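Stop Calling It Operator Error

In July the arm at our Jernthorpe shop restarted with a technician's sleeve still inside its reach. She was unhurt. The incident form had one line for cause, and someone had written "operator pressed wrong button." I think that line is lazy, and I think most shops would have written the same thing.

The technician had turned the selector to manual, pressed what she took for the reset, and the program picked up where it had stopped. Start and reset on that box are the same size and the same green. The labels had never been filled in. Chelsea Whiteley, who trained most of us, had asked for labels twice.
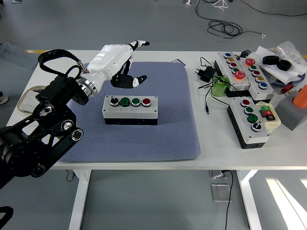 We logged 106 resets over the next four weeks. In 16 of them the person pressed start first. Those were trained people on a quiet shift, with the arm locked out for the trial. A mistake that common belongs to the panel.

Management's answer was a refresher course. I sat through it and it was fine, but it won't help a tired person at 7 in the morning who was on a different box yesterday, with the buttons in a different order.

Pick one layout and use it on every cell. Label every button before the power goes on. Make a restart take two separate actions – the Brembridge site already does this, and their output hasn't suffered. And take "operator error" off the form, so whoever fills it in has to go and look at the box.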